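The number was 81, and Marit Eklund didn't like it.

She had driven two hours to Grurnstead on a Saturday to look at the number in person. It was printed in bold in the second line of the Jirnatitz paper, right after the word "robust." Two arms, one cup, one bottle, a learned policy, 81 successful pours. The foundation that paid for it wanted an outside reader to sign off before the second grant went out, and the outside reader was her.

"It's 81 out of 90," said the young man from Trovent. His name was Jaidee and he had made coffee. "Ninety percent. It's in the table."

"What happened to the other trials?"

"What other trials?"

"Your log runs to 117."

He turned his mug around on the desk. Out in the hall a vending machine shuddered and went quiet.

"Those were setup," he said. "The cup wasn't seated, or the bottle came up crooked. It wouldn't be fair to charge that to the pouring policy."

"Who decided they were setup?"

"We did."

"Before or after the pour?"

He didn't answer that one. He pulled the laptop over and opened the folder she had asked for in September and again since, and let her click through it herself. She took off her coat. She had expected something grander. All those pages on two-handed coordination, and what it came down to was water and a paper cup.
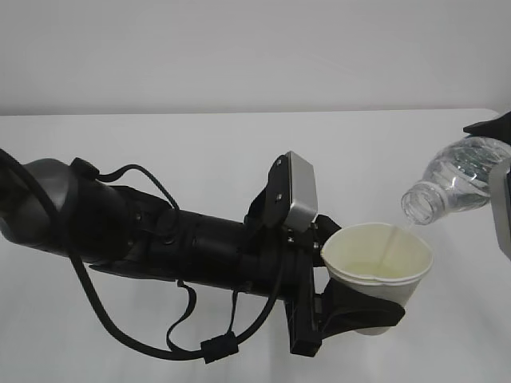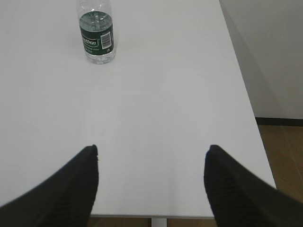
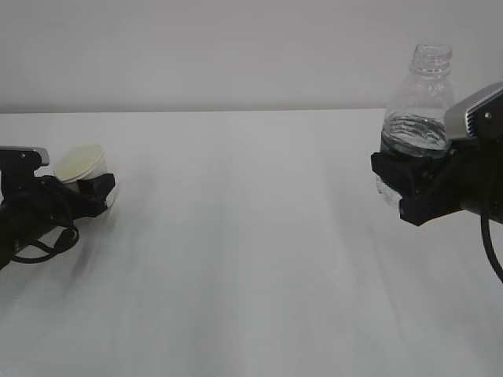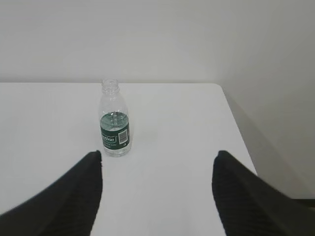 "So where's the measurement?" she said.

"Of what?"

"The water. You call a trial a success if, and I'm quoting you, the target vessel receives an adequate volume. How much is adequate?"

"You can tell by looking."

"I can tell there's water in a cup. I can't tell if it's the amount you wanted, and I don't believe you can either. Did anyone put the cup on a scale?"

"We talked about a scale."

She wrote that down, word for word, and he watched her do it.

He was not a crook. She had met a few, and they were better prepared. Jaidee had the gray look of a person who had slept at work and who really did think the thing was good. Maybe it was good. She had watched a clip three times before she caught herself enjoying it, the two arms coming together over the table like a pair of old men lighting a cigarette in the wind. That was the trouble with video. You rooted for it.

"Let me ask it another way," she said. "Did you ever change the bottle?"

"The method should transfer."

"Did you change the table? The light? Did you ask it for half a cup?"

"That's future work. Section six."

"Section six is four lines long."

"We had a page limit," he said, and for the first time he smiled a little, and so did she.

They went through the 27 missing trials after lunch. It took until dark. She made him say what he saw before she would say what she saw, and she kept two columns on a yellow pad. On 14 of them they agreed: bad start, throw it out, fine. The rest they argued over, one by one - he fought hard for a few and gave up the others with a shrug. Toward the end he stopped fighting and began to get ahead of her.

"That one's ours," he said. "That's a miss. I don't know why I marked it setup."

"Yes, you do."

He rubbed his eyes. "Yes, I do."

She capped her pen. The new number would be lower, and the foundation would call her on Monday sounding hurt, as if she had spilled the water herself. They would ask if the thing worked. She would say that it poured, sometimes, in one room, and that she'd like to see the scale.

"Are you going to sink us?" Jaidee asked at the door.

"I'm going to ask for another 90," she said. "And you write down the rule for setup before you start. On paper. With a date on it."

"And if it comes out 81 again?"

"Then I'll drive back up," Marit said, and went to find her car.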